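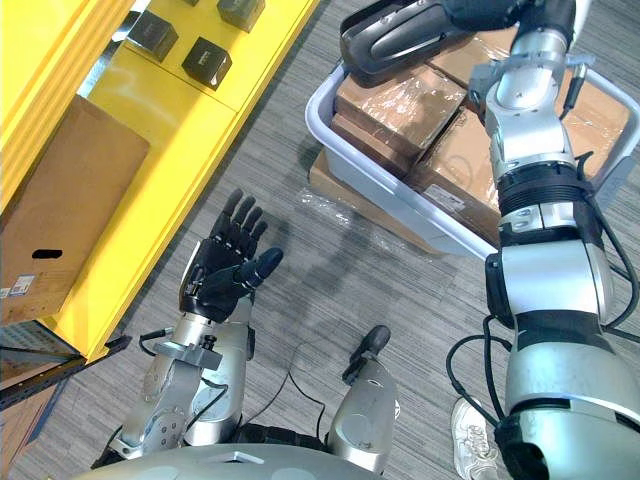
4. Storage and container use at the Pidmont room

4.1 Layout of the work area

The Pidmont room was the smaller of the two rooms in the study and the only one with carpet. The work area took up one corner of it. Parts were kept on an open shelving unit with yellow boards and black metal uprights, and goods on their way in or out were kept in a light gray plastic bin set down close to the unit. There was no table between the two. The second room, at Fendar, had a fixed bench along one wall and a marked floor position for every container, and we return to it in Section 5.

We use "shelf" for a single board and "unit" for the whole piece of furniture. "Bin" refers to the gray plastic container only. Cardboard boxes are always called boxes, whether they were in the bin, under it or somewhere else. The earlier Girnetico survey used "tote" for both bins and boxes, and this made its move counts hard to compare with ours.

The bin is shallow and has a raised rim. It was used for two kinds of content. The first was closed cardboard boxes, each wrapped in clear plastic film, laid flat and next to each other. The second was loose shaped parts, which were set on top of a box. The two uses are different enough that we coded them separately, as "boxed load" and "open load."

4.2 Coding of moves

A move was coded each time an item left one resting place and came to rest in another. Resting places were the top shelf, the middle shelf, the lower shelf, the bin, and the floor. Sliding an item along the same shelf was not a move. Turning a box over inside the bin was not a move either, although it was noted in a separate column if the box ended up on a different face.

Items that were picked up and put back in the same place were dropped from the count. This rule was adopted after the first session, and the first session was recoded to match.

Across all 11 sessions at Pidmont we coded 1,898 moves. Of these, 323 ended on the floor. We had expected floor moves to be rare, as the room has enough shelf space for the whole parts list, and the written instructions gave no item a floor position. Most floor moves involved packaging: flattened cardboard, pieces of film, and boxes waiting for room in the bin. Parts went to the floor far less often, and when they did it was usually next to the bin, on the side facing the unit.

4.3 What was kept on which shelf

The instructions named the top shelf for large shaped parts and the middle shelf for small ones, and said nothing about the order of parts on a shelf. In practice an order appeared early and changed little. Long parts were set one behind another. Small parts were kept in groups by type, with round metal parts toward the back and flat square pads closer to the front edge. Thin rods and tools were the least settled group. They were often laid at an angle behind everything else, and they were the items most likely to be in a new place at the next session.

The dark parts were easy to tell from the yellow boards. The clear film was harder to deal with, both on the carpet and around the boxes, and coders missed it more often than any other material. We therefore gave film its own pass through the records.

Figure 3. Shelving unit and bin with an open load. Three black shoe-shaped trays are on the top shelf; round metal parts and black square pads are on the middle shelf. Two black shoe shells are on top of the cardboard box in the bin, and the bin is resting on a second box.
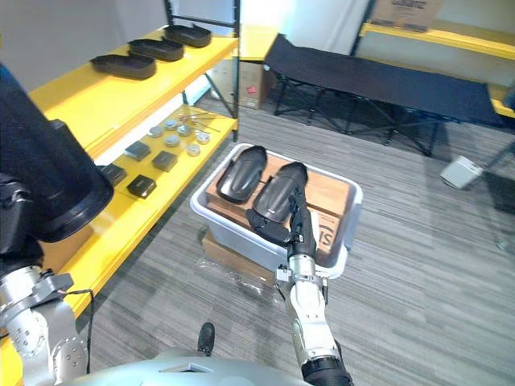
Pidmont, 26 June 2022

The entry under this date in the room log covers the session we used to fix the category boundaries, and we reproduce the main points of it. Spelling has been corrected and abbreviations written out.

"Trays to top shelf, front to back. Shells to go in pairs, toes the same way. Bin raised on a box. Small parts left as they were. Film still on the lower box – do not remove until the count is done. Check rods."

Two points in the entry matter for the coding. The first is the raised bin. Setting the bin on a box brings its rim closer to the height of the shelves, but it also turns that box into furniture. Under our first scheme the lower box would have been coded as an item on the floor. We decided that a box carrying a bin should be coded as a support for as long as the bin was on it, and as an item again once the bin was taken away. Flat cardboard under the bin was treated in the same way.

The second point is pairing. The log asks for shells to be placed in pairs with the toes pointing the same way, and this was the only instruction in the set that concerned direction. We coded a pair as complete when both shells were on the same surface and side by side. We did not require the toes to be exactly level. One shell was often a little forward of the other, and a stricter rule would have marked many ordinary placements as faults.

4.4 Boxed loads and open loads

Boxed loads were simple to count and hard to arrange. The wrapped boxes did not fill the bin evenly, and a gap at one end often led to a second round of moves in which boxes already in the bin were shifted to make room. Those shifts are not in the total given above, as they did not change the resting place. They are listed in the separate column described in Section 4.2.

Open loads needed fewer shifts but more care with the surface underneath. A closed box makes a flat top for a pair of shells, and the pair can be lifted out one at a time without touching anything else in the bin. The drawback is that the box cannot be reached until both shells are gone. In several sessions a box was needed while an open load was still on it, and the shells were sent back to the unit

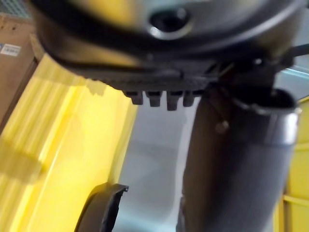

or set down on the carpet for as long as it took to get the box out. The second choice accounts for a good part of the floor moves that involved parts. Sending the shells back to the unit took longer, but it kept the pair together and left the carpet clear for packaging.

Babalola raised this problem in the July review of the coding and suggested that the bin should never hold a box and an open load at the same time. We tried the rule in the remaining sessions. It reduced the number of shells on the floor, and it also meant that the top shelf filled up sooner. Once the top shelf was full, long parts began to appear on the middle shelf in front of the pads, where they hid the smaller items behind them. The rule was kept for the rest of the study, with the note that a second bin would probably have been the better answer.

4.5 Packaging left in the work area

Packaging had no assigned place in the Pidmont room. Loose film and cardboard stayed close to where they had come off, which in most cases was beside or below the bin. Film from a box was seldom moved more than once in a session. Flat cardboard was moved more, partly as a base for the bin and partly to free the carpet in front of the unit.

We compared sessions in which packaging was cleared before parts were handled with sessions in which it was left. The sessions that began with a clear floor had fewer moves overall, but they were also the sessions with fewer boxes to unwrap, and the two effects cannot be separated in this data. At Fendar a waste container stood at the end of the bench, and floor moves of packaging were too few to analyze.

A shorter version of the parts list, with shelf positions as found at the start and end of each session, is given in the appendix. Positions for rods and tools are given by shelf only.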